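Nenik opens its reading terrace in Rostdale for the warm months

ROSTDALE - Nenik, a small company of outdoor furniture and garden planters, will open its terrace to readers and neighbors from May.

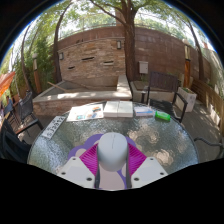
The terrace was used before only for showing products to shop buyers. From May it will be open every morning from 9 a.m. until noon, and people can sit, read, or do their paperwork in the fresh air. Entrance is free and no purchase is required.

Visitors will find round patio tables with tops of textured glass, concrete planters and a high wall of stacked masonry that gives the place some quiet from the street. Books and magazines can be borrowed at the table and must stay on the terrace. The collection has now 311 titles, of which 276 were given by families in Rostdale during the winter.

"Many of our customers told us that they bought a garden table and then they only put plants on it," said Wumpini Frimpong, director of Nenik. "We wish to show that a table outside is also a good place for a book."

The planters will be filled step by step during the spring. Ginette Mallet, who is responsible for the garden, asks visitors to bring cuttings of herbs - mint, thyme and sage are welcome - in a small pot with the name of the plant written on it.

School classes and reading groups can reserve the terrace in the afternoon. Requests should be sent two weeks before the visit, with the number of persons. In case of rain the terrace stays closed, and reserved groups will receive a new time.

Nenik makes tables, benches and planters for private gardens and small hotels. Its workshop and its terrace are at the same address in Rostdale.

Press contact: Ginette Mallet, Nenik, Rostdale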